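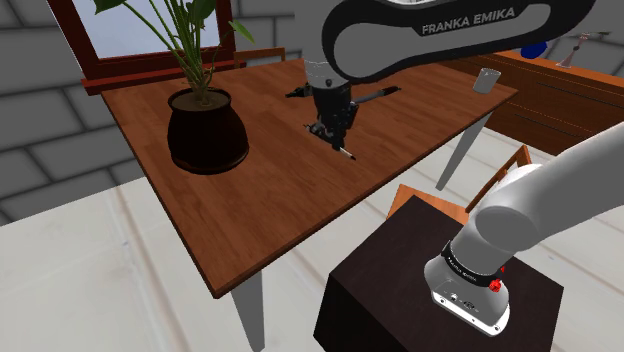

Sixteen minutes to the lifts, the woman in the next armchair said, and that was if you already had your boots on. The brochure had promised two.

I had been in the Skov for less than an hour and was still at the stage of believing brochures. It was a tall hotel at the top end of Citley, with a bar, a boot room and a great deal of slate. I told her I'd read two minutes, door to snow.

Oh, there's snow at two minutes, she said. It's in the car park.

She had come every January since the place opened. I asked why, if it was so bad, and she gave me a look as though I'd asked why she kept her own teeth. Her husband had liked it. Then he hadn't, and then he'd died, and the booking went on renewing itself through a company called Cosuto which she had never managed to reach by telephone.

I went up to see my room. The view of the Curkenel, for which I had paid an extra 60 a night, was there if you stood at the bathroom basin. It looked like a mountain. I'm told it is a good one. At dinner a man in a zipped jumper explained the runs to me with the salt and pepper, and said the top was at its best first thing, before the crowds, and I asked if he'd been up that morning. He said not as such.

Had anyone? I began to ask around, in a friendly way. The couple from the ground floor were waiting for better light. The family with the matching hats had done the sledging. A boy of nineteen or so, who had brought his own skis on two trains, told me the upper lift was on wind hold, and that he believed it would open tomorrow, because reception had said so.

Reception said so to me as well. I asked what the wind was doing up there now and the young woman typed for quite a long time.

"Gusting," she said.

Outside, the flags hung straight down.

In the morning I put my boots on and walked. It took longer than sixteen minutes, but I am slow. The lift station had its shutter down and snow drifted against it to the height of my knee, without a mark in it. A board gave the depth at the summit as 135. It didn't say of what.

I stood there until my feet hurt. When I got back, the woman was in the same armchair with her coffee, and she moved her bag off the seat beside her.

"Well?" she said.

I said it looked as if it might open tomorrow.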